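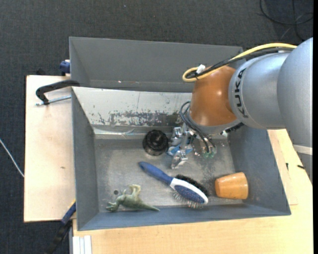 Gray bin, mixed small stuff: hairbrush, green dinosaur, wooden cup, round black thing

How do you sort the odds-and-ends bin without it taking all weekend??

posted by drawerfull_of_string
18 votes · 3 replies · 600 views

Ok so we moved to a smaller place in March and every drawer, shelf and windowsill got emptied into big bins. The big stuff is done. What's left is the leftovers and it's killing me. Bin in the pic has a blue and white hairbrush, toy dinosaur, a wooden cup, a black round thing, something small and blue. None of it goes together. Every time I start I pick up one thing, walk it to the bathroom, see the bathroom is also a mess, and that's the night gone.

Have 4 more bins after this one. Same size, fuller. Bought a set of Visley drawer dividers thinking that would help but I don't know what goes in them yet so they're still in the shrink wrap.

Do I sort by room? By kind of thing? Just tip it all out on the floor? Partner votes floor. I have a toddler so, no.

worklow_regular
Best reply · 11 votes

By room, first pass. By kind only after that. Everybody does it backwards and ends up with a lovely pile of "round things".

What I do:

Don't tip it. Leave everything in the bin and take out one item at a time, top one, no digging. Digging is how you lose an hour.

Get shoe boxes or paper bags, one per room, write the room on it. Bathroom, kitchen, kid, desk. Plus one for Don't Know. Hairbrush = bathroom. Dinosaur = kid. Cup = kitchen, unless it's a pencil cup, then desk. Say it out loud if you have to and drop it in.

DO NOT walk anything anywhere until the bin is empty. This is the part you're getting wrong imo. You stay put, the stuff moves. Then carry each box to it's room once.

Don't Know box gets a lid and a date and goes on a high shelf. If you haven't opened it in a few months, you know what to do.

Put the bin up at table height if you can. I did my first ones bent over on the carpet and my back was wrecked. A bin between two tables is nice, you get one side for room boxes and the other for trash and donate.

And return the dividers or at least leave them wrapped. Measure after.

mossandbuttons
3 votes

Agree w/ above mostly but I'd do the kid things first, all of them, out of every bin. Toys are easy to spot (green dinosaur, you can't miss it) and they shrink the pile quick. Then brushes and bathroom bits. Wash the brush before it goes in a drawer, warm water, drop of shampoo, lay it bristles down on a towel. Wooden cup dont soak it. Wipe, dry right away.

Set a timer too. 18 minutes is mine, no clue why, it's what the oven was on once and it stuck. Stop when it beeps even if your in the middle.

Cernberg library has a free declutter handout at the front desk if you're local, kind of old but the checklist is ok

ted_or_toss
0 votes

just donate the whole bin. if you didnt need it since March you dont need it

COMMENTS (5)

drawerfull_of_string: Not donating the hairbrush lol. Going to try the room boxes tonight after bedtime. Paper bags ok or do they fall over?

worklow_regular: They fall over. Fold the top down twice, makes a cuff, then they stand.

pantry_gray: What's the black round one, a jar? I have a lid that looks like that and no idea what it's from either

drawerfull_of_string: Don't Know box!! first thing in

halfsizeshelf: Kalinowski Hardware on the hill gives away flat boxes out back in the mornings, sturdier than bags. Ask first tho

Shared 4 times · Save · Report

Get the weekly home tips email! Join 2,000 readers. Unsubscribe any time.

This site uses cookies to remember your login and votes. Accept · Manage settings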